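Wavov Encore Box – the 60-Episode Variety Show Set

Home > Music TV & Concerts > Box Sets

In stock. Ships from our Skurkemdale warehouse.

I grew up in a house where Sunday night belonged to the variety show. Dinner got moved, the phone went unanswered, and my grandmother would turn the volume up whenever an accordion came near the stage. So when Wavov told me they were putting their old broadcast tapes into a proper set, I ordered stock before I'd even asked the price. I've been selling music TV for a long while now and this is the one I keep taking home.

What you get is 60 full episodes of the Pladinton Sunday Hour, from the years when the show still had a live band and the singers had to keep up with it. Full episodes, mind you! The older single-disc release chopped everything down to the songs, and I always thought that was a shame, because half the fun is the host's chatter, the awkward interviews on the sofa and the bit where a ballad singer gets asked to judge a dog contest.

The picture

It's old videotape and it looks like old videotape. Wavov cleaned up the worst of the color bleed and steadied the parts that used to roll, but they left the grain and the studio glare alone (those sequined jackets flare like headlights, and I wouldn't want it any other way). Two episodes come from home recordings, as the station's own copies were taped over. They're softer than the rest and the sound is a little boxy. They're marked on the sleeve so you know which ones they are.

The sound

Mono, and good mono. I played the first disc through my cheap living room speakers and then through the nice pair in the shop, and the brass section came up lovely on both. If your TV has one of those fake surround settings, turn it off for this. The crowd noise goes all swimmy with it on.

The book

There's a 52-page book in the box with the guest list for every episode, the song titles, and a long piece on how the show was put together each week. I read it in one go over a sandwich. My favorite part is the running orders, typed up and then scribbled over, with acts moved around as people got stuck in traffic or lost their voices. Song titles are given in the original language with an English line underneath.

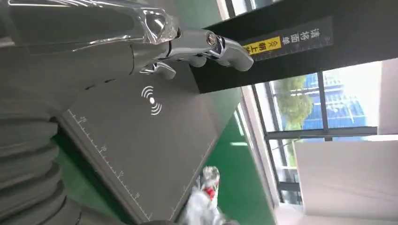 Subtitles and languages

The show is in Spanish, with English subtitles you can switch on and off. The lyrics are subtitled too, which I was really happy about – so many of these sets go quiet the moment somebody starts to sing. A few of the comedy sketches are packed with wordplay and the subtitles do their best. You'll get the idea, even if the punch line lands a second late.

The guest from Châu

I get asked about this one a lot, so yes, the famous Christmas special with the touring group from Châu is in here, complete with the encore. It's the December episode on the last disc. For years it only went around as a fourth-hand copy with a clock in the corner of the screen, and seeing it clean was a treat. I may have shed a tear at the finale. Okay, I did.

What's in the box

Full run of discs in card sleeves
52-page book
Fold-out poster of the stage set
Outer case with a lift-off lid

The card sleeves are snug. Push the disc out from the back with a thumb and you won't scratch it. If you've got the earlier Wavov sets on the shelf, this case is the same height but a bit deeper, so measure up if you're fussy about that kind of thing (I am).

Good to know before you order

The discs are region free and will play on any ordinary DVD player. They aren't Blu-ray, and there's no download code. Nearly 60 minutes of extras are spread across the set, mostly rehearsal footage and old trailers, and those don't have subtitles.

Shipping and returns

Orders placed by Monday, November 23, 2020 go out in the first batch, with everything after that leaving as we pack it. I wrap the boxes myself in corner guards, as the lids dent easily in the mail. If yours turns up dented anyway, send me a photo and I'll swap it. Unopened sets can come back for a full refund. Opened ones I'll take back if a disc won't play.

Add to cart | Save for later | Ask me about this set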